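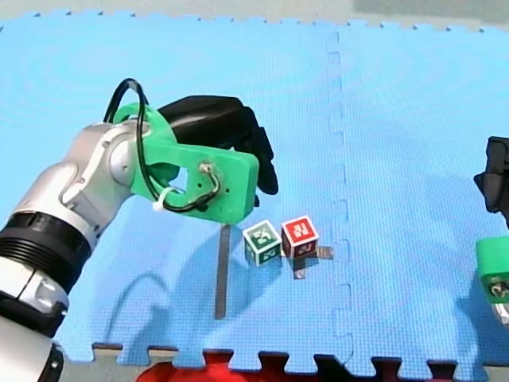 Painemal
Kukine 매트·블록 안내서 편집 담당

3장. 퍼즐 매트 깔고 블록 꺼내기

2장에서 방 정리를 마쳤다면 이제 제일 신나는 순서입니다! 바닥에 매트가 한 칸씩 이어지고 그 위에 첫 블록이 올라가면, 평범하던 방 한쪽이 갑자기 놀고 싶은 자리가 됩니다. 저는 이 안내서를 고쳐 쓸 때마다 매트를 다시 깔아 보는데 아직도 질리지 않았어요.

이 장은 하늘색 폼 퍼즐 매트를 기준으로 썼습니다. 다른 색 매트도 까는 순서는 같습니다. 매트를 이미 깔아 두고 블록만 새로 들이신 분은 3.4로 바로 넘어가셔도 됩니다.

3.1 시작하기 전에

준비할 것
- 퍼즐 매트 조각과 가장자리 마감 띠
- 블록
- 마른 걸레와 물걸레 한 장씩
- 줄자
- 종이 마스킹 테이프(기준선을 표시할 때만 씁니다)

매트 조각은 한 변이 300mm입니다. 깔 자리의 가로와 세로를 재서 300으로 나누면 한 줄에 몇 조각이 들어가는지 나옵니다. 딱 떨어지지 않을 때는 작은 쪽 수에 맞추세요. 벽까지 꽉 채운 매트는 보기에는 시원하지만, 여름에 조금만 늘어나도 가운데가 봉긋하게 올라옵니다. 벽에서 손가락 두 개 폭 정도 띄우면 넉넉합니다.

마감 띠는 계산에서 빼고 재는 분이 많습니다. 띠까지 두를 생각이라면 양쪽으로 띠 폭을 더한 다음 다시 확인해 주세요. 저도 처음에는 이걸 잊어서 문이 매트에 턱 걸렸습니다.

참고: 상자에서 막 꺼낸 매트는 눌려 있거나 살짝 휘어 있을 수 있습니다. 포장을 벗기고 넓은 바닥에 겹치지 않게 펼친 채 하룻밤 두세요. 휜 쪽이 아래로 가게 두면 더 빨리 돌아옵니다.

주의: 포장 비닐과 묶음 끈은 뜯는 즉시 치워 주세요. 아이가 있는 집이라면 매트를 펼치는 동안에는 다른 방에서 놀게 하는 편이 안전합니다.

3.2 바닥 닦기

1. 깔 자리의 먼지를 쓸어 내고 물걸레로 한 번 닦습니다.
2. 마른 걸레로 물기를 걷어 냅니다. 마룻바닥은 틈에 물이 남기 쉬우니 결을 따라 닦아 주세요.
3. 창문을 열고 바닥이 완전히 마를 때까지 기다립니다.
4. 손바닥으로 바닥을 쓸어 봅니다. 모래알 같은 것이 느껴지면 1번부터 다시 합니다.

4번이 별것 아닌 것 같지만 정말 효과가 좋습니다! 눈으로는 깨끗해 보이던 바닥에서 작은 알갱이가 꼭 한두 개는 나오거든요. 이걸 두고 매트를 깔면 밟을 때마다 같은 자리가 콕콕 배깁니다.

주의: 전기장판이나 온열 매트 위에는 깔지 마세요. 난방이 되는 바닥이라면 온도를 낮추고, 3.6에 적은 대로 가끔 들어서 바닥을 말려 주세요.

3.3 매트 잇기

1. 어느 쪽을 위로 할지 정합니다. 무늬가 오톨도톨한 면은 미끄럼이 덜하고, 매끈한 면은 블록을 세우기에 좋습니다. 정했다면 모든 조각을 같은 면으로 맞춥니다.
2. 방에서 가장 긴 벽을 기준으로 삼아 마스킹 테이프로 바닥에 곧은 선을 붙입니다.
3. 선의 왼쪽 끝에 첫 조각을 놓습니다.
4. 두 번째 조각의 이를 첫 조각의 홈 위에 얹습니다. 이때는 아직 누르지 않습니다.
5. 양쪽 모서리가 나란한지 본 뒤, 모서리에서 가운데 쪽으로 엄지로 꾹꾹 눌러 끼웁니다.
6. 같은 방법으로 첫 줄을 끝까지 잇습니다.
7. 둘째 줄은 왼쪽 끝부터 시작합니다. 두 변이 한꺼번에 맞물려야 하니 안쪽 모서리를 먼저 끼우고 바깥쪽으로 나가세요.
8. 나머지 줄도 이어 깐 다음, 양말을 신고 매트 위를 천천히 걸어 봅니다. 들뜬 이가 있으면 발바닥에 바로 느껴집니다.
9. 마감 띠를 두르고 기준선 테이프를 떼어 냅니다.

8번이 제가 제일 좋아하는 단계입니다. 아이와 같이 깔고 있다면 이건 꼭 아이에게 맡겨 보세요. 튀어나온 데를 찾을 때마다 “여기!” 하고 소리를 지르면서 얼마나 열심히 밟고 다니는지 모릅니다.

참고: 이가 잘 들어가지 않을 때는 조각을 반의 반 바퀴 돌려 보세요. 네 변의 모양이 조금씩 다른 묶음도 있어서, 돌리는 것만으로 쏙 들어가는 일이 흔합니다. 그래도 안 맞으면 다른 자리의 조각과 바꿔 끼웁니다.

참고: 기둥이나 문틀 때문에 조각을 잘라야 한다면 뒷면에 연필로 선을 긋고, 자를 대고 칼을 여러 번 가볍게 지나가게 하세요. 한 번에 자르려고 힘을 주면 단면이 비스듬해집니다.

주의: 칼질은 어른이 하고, 반드시 두꺼운 받침을 깔고 자르세요. 잘라 낸 작은 조각은 아이가 입에 넣기 쉬우니 바로 버립니다.

3.4 블록 꺼내기

드디어 블록입니다! 그런데 한꺼번에 와르르 쏟고 싶은 마음을 조금만 참아 주세요. 처음에는 큐브 두 개면 충분합니다. 흰 테두리를 두른 초록색과 빨간색을 하나씩 꺼내 매트 한가운데에 나란히 놓아 보세요. 하늘색 바탕에서 두 색이 어찌나 또렷한지, 저는 이 조합을 볼 때마다 기분이 좋아집니다.

1. 블록을 마른 천으로 한 번씩 닦습니다.
2. 모서리와 면을 손끝으로 만져 보며 갈라지거나 까슬한 데가 없는지 살핍니다.
3. 매트의 이음매를 피해 조각 하나의 가운데쯤에 첫 큐브를 놓습니다.
4. 두 번째 큐브를 그 옆에 놓습니다. 종이 한 장이 지나갈 만큼만 틈을 두면 작은 손으로도 한 개만 집기가 쉽습니다.
5. 윗면의 흰 무늬가 보는 사람 쪽으로 바로 서게 돌려 줍니다.
6. 아이가 먼저 손을 뻗을 때까지 기다립니다.

5번은 안 지켜도 놀이에는 아무 문제가 없습니다. 다만 무늬를 맞춰 두면 “이거랑 똑같은 쪽 찾아볼까?” 하는 놀이로 바로 넘어갈 수 있어서 적어 두었습니다.

주의: 금이 간 블록은 아깝더라도 빼 두세요. 접착제로 붙여서 다시 쓰지 마세요.
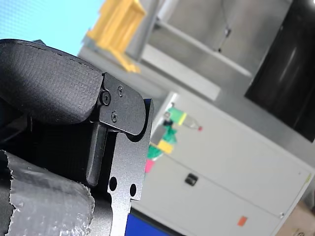
3.5 첫 놀이 세 가지

큐브 두 개로 뭘 하나 싶으시죠? 의외로 할 게 많습니다. 아래 놀이는 모두 두 개로 시작할 수 있고, 익숙해지면 하나씩 늘려 가면 됩니다.

자리 바꾸기
1. 초록과 빨강을 나란히 놓고 잠깐 바라봅니다.
2. 아이가 눈을 감은 사이 자리를 바꾸거나 그대로 둡니다.
3. 눈을 뜨고 바뀌었는지 맞힙니다.

바뀌지 않았을 때 맞히기가 더 어렵습니다. 어른도 자주 틀려요. 색은 그대로 두고 큐브를 굴려 윗면만 바꾸면 난이도가 확 올라갑니다.

살짝 올리기
1. 큐브 하나를 바닥에 두고 두 번째를 그 위에 올립니다.
2. 손을 떼고 셋까지 셉니다.
3. 성공하면 윗블록을 조금 옆으로 밀어 걸치듯 놓아 봅니다.

폼 매트는 단단한 바닥보다 살짝 푹신해서 같은 탑도 더 조심스럽게 쌓아야 합니다. 이게 또 재미있습니다! 기우뚱하는 느낌을 손이 먼저 배우고, 무너져도 소리가 작아서 저녁 시간에도 마음이 편합니다. 높이 쌓고 싶을 때는 넓은 나무 쟁반이나 두꺼운 그림책을 깔아 주세요.

매트 길 따라가기
1. 매트의 이음매를 길이라고 정합니다.
2. 초록 큐브는 출발점에, 빨간 큐브는 도착점에 둡니다.
3. 초록 큐브를 이음매를 따라 밀어서 빨간 큐브까지 데려갑니다.

갈림길이 나올 때마다 왼쪽, 오른쪽을 말로 알려 주는 놀이로 바꿔도 좋습니다. 둘이서 하면 한 사람은 길 안내, 한 사람은 운전을 맡습니다. Flavville 놀이 카드를 가지고 계시다면 방향 카드만 골라서 섞어 쓰세요. 카드 100장을 다 펼치면 매트가 카드로 덮여 버리니, 손에 쥘 수 있을 만큼만요.

참고: 아이가 설명과 전혀 다르게 놀기 시작하면 그냥 두세요. 큐브를 줄 세우거나, 매트 이음매에 끼우려고 하거나, 한 개만 꼭 쥐고 다니는 것도 다 훌륭한 놀이입니다.

3.6 닦기와 말리기

놀고 난 뒤
1. 블록을 매트 밖으로 모두 옮깁니다.
2. 마른 걸레로 매트를 한 방향으로 닦습니다.
3. 이음매에 낀 부스러기는 부드러운 솔로 쓸어 냅니다.

가끔 한 번씩
1. 미지근한 물 약 100ml에 중성세제 한 방울을 풀어 걸레에 적시고 꼭 짭니다.
2. 매트 윗면을 닦고, 맑은 물로 헹군 걸레로 다시 닦습니다.
3. 마감 띠를 떼고 줄마다 조각을 분리합니다.
4. 벽에 비스듬히 세워 그늘에서 앞뒤로 말립니다.
5. 바닥도 같이 닦고, 완전히 마른 뒤에 다시 깝니다.

장마가 시작되는 6월부터는 이 순서를 조금 더 자주 돌려 주세요. 매트를 들었을 때 바닥이 눅눅하다면 그날은 다시 깔지 말고 하루 비워 두는 게 좋습니다. 분리한 조각 뒷면에 연필로 번호를 적어 두면 다시 깔 때 훨씬 수월합니다. 전에 맞물려 있던 이웃끼리는 참 기분 좋게 쏙 들어가거든요.

주의: 표백제, 알코올, 거친 수세미는 쓰지 마세요. 드라이어나 난로 앞에서 말리면 조각이 휘거나 줄어듭니다.

블록은 물에 담그지 말고 꼭 짠 천으로 면을 하나씩 닦습니다. 흰 테두리에 손때가 탔을 때는 흰 지우개로 살살 문질러 보세요. 안 보이는 쪽 모서리에서 먼저 시험해 보고요.

3.7 넣어 두기

1. 매트는 같은 면끼리 마주 보게 겹칩니다.
2. 평평하게 눕혀 둡니다. 세워서 보관해야 한다면 양옆을 책이나 상자로 받쳐 줍니다.
3. 매트 위에 무거운 물건을 올리지 않습니다.
4. 블록은 뚜껑 없는 통에 담아 아이 손이 닿는 높이에 둡니다.

Condard 수납함을 쓰신다면 맨 아래 칸에 매트를, 그 위 칸에 블록을 넣는 순서를 권합니다. 다른 수납함도 물론 괜찮습니다. 저희 집에서는 블록 통을 매트 바로 옆에 두는데, 정리하라는 말을 하기 전에 큐브가 한두 개씩 먼저 들어가 있는 날이 있어요. 그럴 때 얼마나 반가운지!

3.8 잘 안 될 때

매트 가운데가 올라옵니다
벽 쪽 여유를 다시 확인하세요. 여유가 있는데도 올라오면 그 줄을 한 번 떼었다가 기준선부터 다시 끼웁니다.

이음매가 자꾸 벌어집니다
가장자리 줄에서 잘 생깁니다. 마감 띠를 두르면 대개 잡히고, 많이 헐거워진 조각은 덜 밟는 구석으로 옮깁니다.

매트가 통째로 미끄러집니다
뒷면과 바닥의 먼지를 닦아 보세요. 그래도 움직이면 미끄럼 방지 그물을 매트보다 조금 작게 잘라 밑에 깝니다.

가구 자국이 남았습니다
가구를 치우고 며칠 그대로 둡니다. 얕은 자국은 서서히 올라옵니다. 깊게 눌린 조각은 뒤집어 쓰되, 이웃 조각과 면이 달라지니 한 줄을 같이 뒤집는 편이 보기 좋습니다.

큐브가 매트 위에서 흔들립니다
이음매에 걸쳐 있지 않은지 보세요. 조각 가운데로 옮겨도 흔들리면 그 아래 바닥에 알갱이가 있는지 매트를 들어 확인합니다.

블록을 더 늘리는 순서와 색깔별 놀이는 4장으로 이어집니다. 매트는 깔아 둔 그대로 두고 넘어가세요.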